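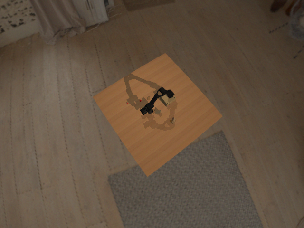 Arm folded down low over the table top, episode 714, Naciri table scene

nimholm_kit
Posted 9/2/23

Hello all, long-time reader and not much of a poster, so please be gentle! I've been running a tidy-up task in simulation for a few weeks (the Berura controller on the stock Naciri scene, the one with the rug and the floorboards) and up until now it has been a pleasure. Then I left it going overnight and came down to a log full of faults. The arm goes out towards the little red pieces, the shoulder torque shoots up to the limit, and the safety stop cuts in. It doesn't happen every time, mind you. Out of 1,000 episodes I had 179 stops, and they seem to come in clumps, with long happy stretches between. The still is from one of the bad ones. Has anyone met this before? I've reinstalled twice and made a great deal of tea.

pebbledash
Hello and welcome! Lovely clear post, thank you. My money is on the arm touching its own base. Look how low it's lying, with the joint housing right over that pale block. If the collision shape on the block is even a touch bigger than the block you see, the solver will be pushing the two apart for all it's worth and your torque goes through the roof. Turn on the collision view and have a look before you change anything else.

oldgreasegun
I'd be a bit careful there, pebbledash. You can't judge clearance from a view like that, looking down on it, and the big shadow makes everything seem closer together than it may be. I had very similar clumps on the Vosonwood build last winter and it was the small objects. Tiny bodies, silly light masses, and once a finger pinches one against the table the contact forces go daft. There are two little red things just to the left of the gripper and some tan bits right up by it, so I'd start with those.

pebbledash
Fair point about the angle, but a pinched crumb ought to show up at the wrist first, surely? Kit says it's the shoulder.

oldgreasegun
On a real arm, yes, I'd agree with you. With the older contact settings I've seen it come out at any joint it fancied. I'm not saying you're wrong, only that I wouldn't go editing the base until the small stuff is ruled out.

marmalade_bus
Can I put in a word for the safety stop itself? Everybody's first thought is how to make it go away (mine too, I once raised the limit until it went quiet and was ever so pleased with myself). Then the same policy went onto a real bench and bent a bracket. Please leave the limit where it is, Kit, however tempting it gets at midnight!

nimholm_kit
Thank you all, this is so kind. The limit stays put, I promise. I tried both ideas this morning. Taking the small objects out brought the stops down a little, though they certainly didn't vanish. Then I put everything back and switched on the collision view, and the shape round the base does stick out past the block on top. I've trimmed it and run 6 short batches with no stops so far, but the clumps were always patchy, so I'm not hanging out any flags yet.

oldgreasegun
Well, I'll give pebbledash the base, but "down a little" is still down, and I'd want to know why before I trusted it. Could you check the masses on the red ones when you get a minute?

pebbledash
Happy to share it! Do run the full overnight set again with the same seeds, Kit, or you won't be comparing like with like.

nimholm_kit
Same seeds going in tonight, and I'll dig out the masses while it runs. Will post the log here tomorrow.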